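**Clitbridge bore and transfer pumps – progress to end August**

Yufang, short one this month, still on site most days.

Husum line: both submersibles back from rewinding and bench tested. No. 1 fine. No. 2 drawing high on start-up, so it's gone back to the winder at their cost. Spare from the Fiore shed is filling in til then.

Transfer main – 994 metres laid of the full run, last bit waits on the council road crossing. Permit was promised for Sunday's notice, didn't appear. Chasing.

Rutetti have quoted $600 a set for the new mechanical seals, freight extra. I'd like to order 20 now and keep the leftovers on the shelf. Old ones were pitted right through and the gland packing wasn't much better. Need your OK on that before they reprice.

Foundation bolts for the booster set recieved, wrong thread. Replacements on the truck.

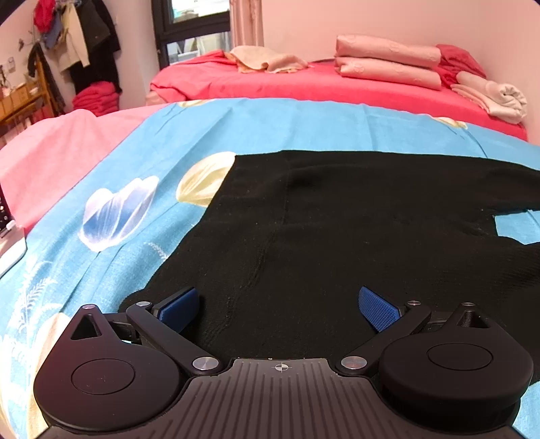 Budget is tracking under on labour, over on fittings. Net small underspend, spreadsheet to follow once the freight invoices are in. Nothing to change in the milestone dates yet, except commissioning on the Husum side, which moves if the winder is slow.

Still need from you – seal order sign-off, and a name at council who picks up the phone.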